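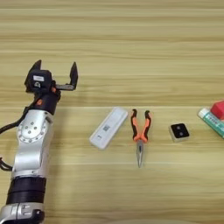 Prarnum, July

Chapter 12
Small Repair Shops and the Local Economy

The town of Prarnum had 2536 residents at the last count, and for most of a generation it had no place to get a toaster fixed. People threw the toaster out and drove to the mall for a new one. When a repair shop called Mkhize opened on the main street, many residents had to be told what it was for.

This chapter looks at repair as a kind of business. In earlier chapters we dealt with firms that make goods and firms that sell them. A repair shop does a little of both, but its main product is labor. The customer already owns the item. What the shop sells is the time and skill needed to make it work again, plus the cost of any parts.

Pricing is the first problem. A new electric kettle may cost less than an hour of a trained person's work. If the shop charges the full hour, the customer will walk away. If it charges less, the shop may not cover its rent. Most shops settle this by setting a minimum charge and turning down jobs that fall below it. Mkhize charges a bench fee when an item is dropped off and takes that amount off the final bill if the customer agrees to the repair.

Parts are the second problem. A shop can keep common parts in stock, which ties up cash, or order each part as it is needed, which makes customers wait. In its first year Mkhize spent nearly 2000 dollars on parts that stayed on the shelf. It now buys from a regional supplier, Bralus, which delivers every Monday and takes back unopened boxes.
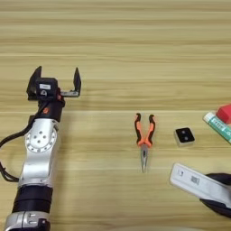
The third problem is demand. Repair work comes in uneven waves. Fans and air conditioners arrive in the first hot week of summer, space heaters in the first cold one, and the weeks between can be slow. A shop with 2 full-time workers has to pay them in slow weeks too. Some owners fill the gap with sales of used goods – lamps, radios, sewing machines – that they have bought cheaply and fixed themselves.

Economists call the choice between fixing and buying new a replacement decision. It depends on the price of the repair, the price of a new item, and how long each is expected to last. It also depends on things that are harder to measure, such as the trouble of learning new controls. Section 12.1 sets out the basic replacement model. Section 12.2 applies it to the records of Mkhize and of a larger shop in the nearby city of Skarumis, where rents are higher and new goods are easier to find.

Key terms: bench fee, replacement decision, carrying cost, seasonal demand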